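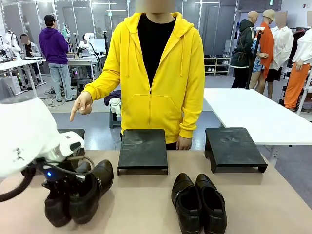 Pointing at a pair of boots on the table, with the robot's gripper lowered over them.

Most papers on robot learning report one number, and it is usually the success rate. I think that number hides the part that matters most, and shoe handling is a good place to see it.

The Kunar task set asks a robot to move pairs of shoes between a table and low stands. A person points, and the robot has to work out which pair is meant and where it goes. The Bisero group ran 457 trials and reported the share that ended with the right pair in the right place. A trial with one shoe facing backward counted the same as a dropped boot.
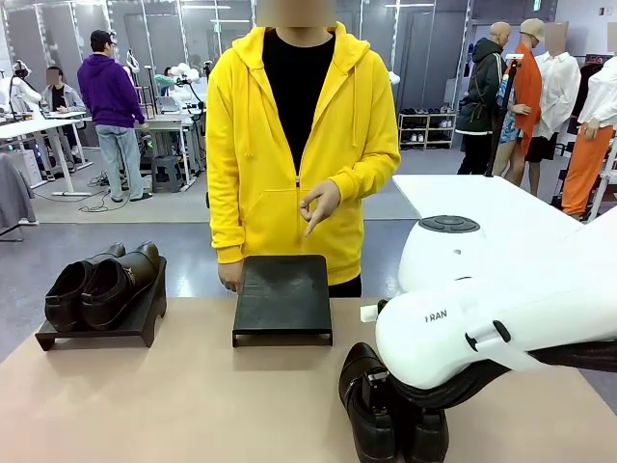 That is a poor way to score it. A shop worker would turn the shoe and move on – the dropped boot is a different kind of problem. When Rweyemamu rescored 30 of the failed trials by cause, 22 were errors of placement and only 3 came from misreading the point. The remaining few were bad grips. Anyone reading the first paper would have gone off to improve the pointing model.

I would like to see every manipulation paper carry a table of failures by cause, even a rough one. It takes extra hours, and the categories will be argued over. Skilville already asks for this in its shared task reports, and those are the ones I go back to when planning our own runs.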